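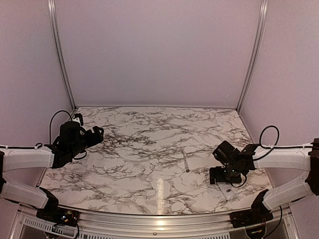 ## Open day at the Brirnside workshop

May 15, 2022

I went to Brirnside expecting to be sold something, and I was, though more politely than usual. Gostari had opened its unit for a Sunday, with tea in the car park and a queue for the one demonstration everybody had come for: a person teaching a pair of robot arms to do a job by doing it through them.

The leaflet calls this "teaching by showing". You hold a pair of handles at a bench, you move your hands, and the two arms in the booth copy you. The movements are saved, along with what the cameras see, and after enough goes the arms are meant to manage without you. I have read versions of that promise for years, so I was more interested in how long "enough goes" takes than in the handles.

### The booth

There are several booths in a row, and visitors were let in to the nearest in groups of 10. Inside ours were two white arms with black grippers, one at each front corner of a table, with pale panels on three sides. The panels are there, our guide said, so that the cameras don't learn the wall. Apparently an earlier version had been set up next to a window and did very well on cloudy mornings.

I asked about the tabletop, which has a white marble pattern with black and grey veins running all over it. It seemed an odd choice if the aim was to keep things simple. A light-coloured pen laid on it very nearly vanishes; what I could pick out best was its small dark tip. The other thing on the table, a small see-through rectangle lying flat near the right-hand gripper, was not much easier. The guide said the tops get swapped, and that a busy pattern is a fair test because kitchens and offices have busy patterns. I accept that. I would also like to know whether the results they quote come from this top or a plain one, and I didn't get a clear reply.

There was a streak of glare down the near part of the table as well. Nobody on the staff seemed bothered by it. I would have been.

### Watching someone who can do it

The task for the afternoon was called "pick up and hand across". One gripper takes the pen, the other receives it, and it goes back down on the table. A child of three can do it, which is of course the reason for choosing it.

The operator was good. She sat side-on to the booth and hardly looked at her own hands. Even so, it was slow work. The gripper would come down towards the pen, stop, shift a little, stop again. A thin round object on a hard surface is a nasty thing to pick up with two stiff fingers, and you could tell from the pauses that she was judging the depth by experience. She told us she had needed 17 sessions before she stopped knocking the fingers into the table.

That figure stayed with me more than anything on the posters. The sales line is that anyone can teach the robot because anyone can move their hands. If it takes 17 sessions to become a decent teacher, then what you are hiring is a trained worker, and she needs to be in the price.

She got the pen across on the second attempt while we watched. The first attempt was kept too. I asked why, and was told that failed goes are marked and stored separately, "for later". Later for what, I couldn't establish.

### Having a go

Visitors were allowed two minutes each on a spare booth. The handles are lighter than I expected and there is a small lag, enough to make you overshoot and then overcorrect. You feel nothing through them. When my gripper touched the table I only knew from the sound.

This is my main doubt about the whole method. When I pick up a pen I use my fingertips far more than my eyes. Take that away and what gets recorded is a person doing the job with numb hands, carefully and rather badly, and the machine is then asked to copy that. Gostari's answer is that the robot hasn't got fingertips either, so it may as well learn from someone in the same position. It's a decent answer — I've been turning it over since and haven't knocked it down.

I did not pick up my pen. The man after me did, straight away, and was unbearable about it over the biscuits.

### What they claim

In the meeting room there was a short talk on Trindade, which is their name for the recording set-up, and Skisico, the software that does the learning afterwards. The slides were clear enough. On the handing-across task they gave the trained arms 19 successes in 40 tries.

I was glad to see a figure under half on a public slide. It was shown next to the words "early results", and the speaker didn't try to dress it up. But then the next slide was a drawing of the same arms laying a table in a care home, and the step from one to the other was left to our imagination. Someone in the back row asked what happens in the other tries. Mostly the gripper closes beside the object, we were told, and carries on with the rest of the movement holding nothing. I'd have paid to see that, but the arms were only run with a person at the handles while we were there.

Other things I asked, with the replies as I noted them down:

- Does one operator's style carry over? Yes, and they would like more operators.
- Left-handed operators? They have one and would like more.
- What if the pen is swapped for a thicker one? "It depends."
- Who owns the recordings if a customer's own staff make them? To be agreed case by case.

The last of those deserves a longer reply than it got, particularly from any firm thinking of putting its own people at the handles for weeks.

### Getting there

The unit is at the far end of the estate, past the tyre place, and the signs give out at the second roundabout. Parking was free. The demonstration booths are up a short ramp, and the meeting room is up a flight of stairs with no lift that I could find. Another open day is planned for November. I've put my name down, and I have asked whether they will run the arms on their own in front of visitors. They said they'd look into it.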